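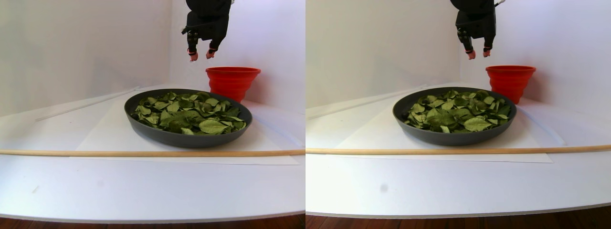
Stela Costache had expected the slow part of teaching a robot to pick fruit to be the robot, and after her first afternoon on the handset she reported that it was her own wrist: she kept turning it the way she would turn it over a real bush, and the arm kept doing as it was told.

Her remark is included in the operator notes that Brisa publishes today together with Stinada, a set of 2,065 demonstrations of one tabletop task, recorded by remote control. The release covers the demonstrations, the notes, the task sheet and the Flerkon handset software used to record them.

BRISA RELEASES STINADA, A DEMONSTRATION SET FOR PICKING SMALL OBJECTS OUT OF LEAVES

Recordings, task sheet and operator notes available for research use from May

Brisa, a developer of teleoperation tools for small robot arms, today announced the release of Stinada. The set addresses a narrow problem in manipulation: removing small round objects from a layer of loose leaves and placing them in an open container, with a two-finger gripper guided by a human operator.

Picking from a clear surface is well covered in existing demonstration sets. Picking from leaves is harder to record well. The target may be partly covered, the leaves shift when touched, and a finger that closes on the fruit can also close on a leaf lying against it. Operators deal with this in different ways. Some push the leaves aside before they grasp. Others come straight down with the fingers wide and close slowly. Stinada keeps both approaches and labels them.

"We did not ask operators to agree on a method," said Beatrice Obura, who directed the recording work at Brisa. "We asked them to finish the task and to write down what they did when a grasp went wrong. A policy trained only on clean grasps has no example of what to do after a bad one."

Task and setup

The task uses a round pan of leaves, with a red collapsible bowl behind it on the right. The pan stands on a sheet of white paper on a white table. A long wooden dowel lies across the table in front of the pan. The task sheet sets the following sequence for each demonstration:

Start with the gripper open and clear of the leaves.
Locate a target. If no part of it is visible, the operator may move leaves with one finger.
Grasp the target with the finger pads. Contact with leaves is allowed. Lifting a leaf together with the target is logged.
Raise the gripper until it is clear of the rim of the pan, then move to the bowl.
Stop over the bowl before opening the fingers.
Return to the open position.

The stop over the bowl was added after the first pilot. Several operators had been releasing while the arm was still moving, and the placement point varied too much between recordings to be useful. With the stop in place, the release can be separated from the transfer and trained on its own.

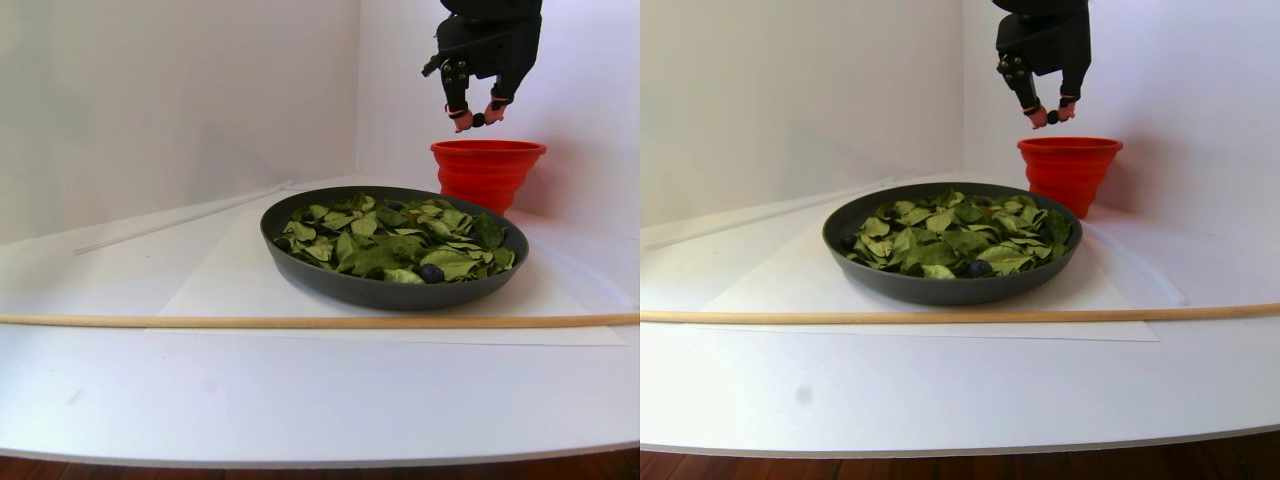
The fingers are opened with a slide control under the operator's thumb, and the handset records its position along with the pose of the arm. A partly open gripper is therefore stored as such, and small corrections made during a grasp are kept in the data. Earlier Brisa recordings used an on-off trigger, which lost them.

Each demonstration is supplied with two synchronized camera views, handset input, arm joint positions and gripper opening. The two views are close together, so a user can work from one view or use both as a pair. Phase labels (search, approach, grasp, lift, transfer, stop, release, return) were added by hand afterward and checked by a second person.

Operators and training

Demonstrations were recorded by 14 operators. Each completed 30 practice runs before any recording was kept. Practice runs are not part of the set, with one exception: 50 of them are supplied in a separate folder for users who study how operators improve.

The notes are short and mostly unedited. Costache's describe the wrist problem in some detail. Her solution was to rest her elbow on the desk and hold the handset lower, and she asks that the next version make the rotation axis stiffer. Ovidiu Jitaru, another of the operators, disagrees with her on that point and prefers the axis as it is. Both views are printed in full, and the handset settings used by each operator are stored with the recordings.

"Remote control puts the person at a distance from the contact," said Bianca Coman, who wrote the Flerkon handset software. "There is no feel in this handset. The operator judges the grasp by eye, from leaf movement and from the way the object sits between the pads. That is a limit, but it also means the operator and the model are working from much the same information."

Hand guidance

Brisa also tested hand guidance, in which a person holds the arm and moves it through the task directly. It was quicker to learn. It was not used for the main set, as the person's hand and forearm entered the camera views during the grasp, which is the part of the task where a clear view matters most. A description of the test is included as an appendix to the task sheet.

Known limits

Stinada covers one task on one type of table with plain white walls behind it. It does not include changes in lighting, other containers or growing plants, and Brisa does not present it as a harvesting data set. Failed grasps are marked, but the cause of failure is taken from the operator's own note and has not been verified. Small marks on the table surface have been left in the recordings and were not retouched.

Horațiu Dumitrescu of Stoica, the engineering office that reviewed the labels before release, said the boundary between approach and grasp was the hardest to place. "When the fingers are moving leaves, the approach may already have turned into the grasp," he said. "We settled on first contact with the target. Where leaves hid the contact, the label carries an uncertainty flag, and users should read those flags before they train on the segment."

Availability

Stinada can be requested through the Brisa website from May. Access is free for research and teaching. Commercial users should contact Brisa for terms. The Flerkon handset software is supplied as a separate download, and recordings can be opened without it. Corrections to labels can be submitted with the demonstration number and the time within the recording.

Media contact: Brisa press office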